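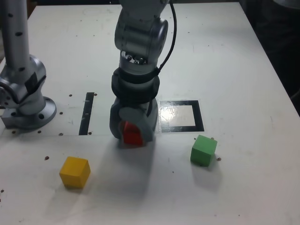

Figure 1. The white table, with the red cube and the taped square.

Statetti: Marking Out a Small White Table
Karabo Modise and Johannes Hendricks
Nendham, 5 April 2026

1. What we set out to do

Our brief was to lay out a tabletop for coloured cubes so that a person walking up to it could tell where a cube was meant to go. We assumed this would take an afternoon. It has taken since August, and we now have firm opinions on tape.

2. The table

We asked for white because coloured cubes show up well on it. So does everything else. Every small dark spot in the surface looks deliberate, and in our first trial two people carefully lined their cubes up with the spots and ignored our markings completely.

The square is outlined in black tape around a glossy white patch. Karabo liked the gloss. Johannes did not, and was proved right the first time the ceiling lights came on and put a bright blob on the left of the target. We kept it because peeling it up would have meant doing the corners again.
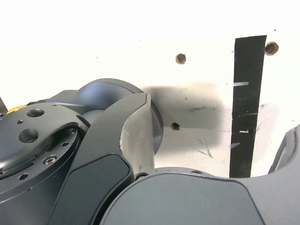 The corners took longer than anything else in the project. Butted ends left gaps, overlapped ends left lumps, and our mitred ones looked splendid until we held a ruler to them. We went back to overlapping and pressed hard.

The long strip of tape on the left was meant as a ruler. It carries two small white marks, and the rest of the scale lives in Karabo's notebook.

3. The cubes

The red cube is wood and the grain still shows through the colour. Our supervisor, Dr Prajapati, wanted a smooth, even finish. We wanted to be able to tell which way up it was, and the grain does that job for free. Red was also the easiest to find again after a drop. Green took the longest, mainly under the radiator.
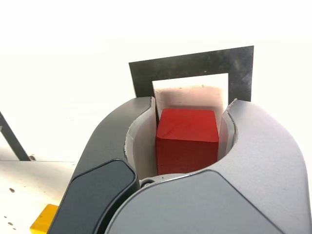
4. Results

Eight people tried the layout. Five put the cube inside the square without asking anything. Of the other three, one put it neatly on the line and wanted to know if that counted. We hadn't decided, and the Medel marking sheet has no box for it.

5. Changes for next time

Matt patch. Wider tape. Write the rule about the line before inviting anybody in.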